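Category: Course Notes / Textiles and Everyday Life

Week 6 Handout: Why Clothes Wear Out (and What Washing Has to Do With It)

Apr 26, 2024

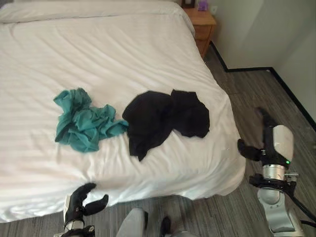

So last week we got as far as yarn, and I promised we'd get to the part where it all falls to bits. I ran out of time on twist, as usual, so let me start there and then move on to the laundry, which I know is what half of you signed up for.

Twist first. A cotton fiber is short, and a yarn is just a lot of short fibers persuaded to hang on to each other. The more twist you put in, the harder they grip. High twist gives you a firm, slightly harsh yarn that lasts. Low twist gives you something soft and fluffy that feels wonderful in the store and starts shedding as soon as you wear it. If you remember one thing for the quiz, remember that softness on the hanger and long life in the drawer often pull in opposite directions.

Pilling

Pills are those little balls you get under the arms and down the sides. They form when loose fiber ends work their way up to the surface and rub into a tangle. With pure cotton or wool the pills tend to break off after a while. With a cotton and polyester blend they hang on, because the polyester is strong enough to anchor them. That's why a cheap blend sweater can look worse after a month than an old wool one does after years (I own both, and I wear the wool one to class).

You can shave pills off with a comb or a little electric shaver. Go easy! You're removing fiber every time.

What the washer does

Three things are going on in there: water, detergent and movement. Movement is what cleans, mostly, and it's also what wears the cloth. We did the lint weighing in lab with the Vostgate test swatches, and a few of you asked me to put the numbers in writing. Our batch weighed 1,382 grams before the first cycle and 1,379 grams after it, both dried and rested overnight in the same room. Three grams doesn't sound like much, but do it every week and think about where you end up. Please also notice that I said rested overnight. Cotton soaks up moisture from the air, and if you weigh it straight out of the dryer your figures will be nonsense. Two groups did this and got a batch that gained weight in the wash.

Turn things inside out. Close the zippers. Don't cram the drum, but don't run it nearly empty either, as a small load gets thrown around more. Cold water is fine for nearly everything you wore to sit in a lecture.

Dye, and why black goes gray

Somebody always asks about black. A black T-shirt usually fades for two reasons at once. Some of the dye really does leave, more of it in hot water. But a good part of what you see is fuzz: broken fiber ends stick up, catch the light, and make the surface look pale and dusty. Put a faded sleeve under the hand lens and you'll see what I mean. There are enzyme detergents that nibble the fuzz away and bring the color back a bit, at the cost of (you guessed it) a little more fiber.

Abrasion testing

The machine you'll meet in May is the Sowa rubbing tester. It moves a disk of fabric against a standard wool cloth under a set weight, and you stop every so often to look for broken threads. We'll run ours to 4,000 rubs, check the swatches, and grade the pilling against the photo cards. Bring your own sample if you like, as long as you don't want it back. Old jeans are great for this. Nothing with sequins, please, I'm still picking them out of the head.

Reading

Chapter 2 of the Drernitz course pack, all of it, including the dull bit on moisture regain, which will be on the quiz. The Mollora fiber sheets are in the folder by the lab door. Take one, and if you've already taken one and lost it, take another.

For next time, pick the oldest thing you still wear and write me half a page on where it has worn and why there. Cuffs, collars, pockets, inner thighs, wherever. Use the words from this handout. Sketches are welcome and they don't have to be good.

Related handouts
Week 3: Fibers Under the Lens
Week 4: Knits, Weaves and How to Tell
Week 5: From Fiber to Yarn
Week 7: Care Labels and What the Symbols Mean
Lab Guide: Using the Rubbing Tester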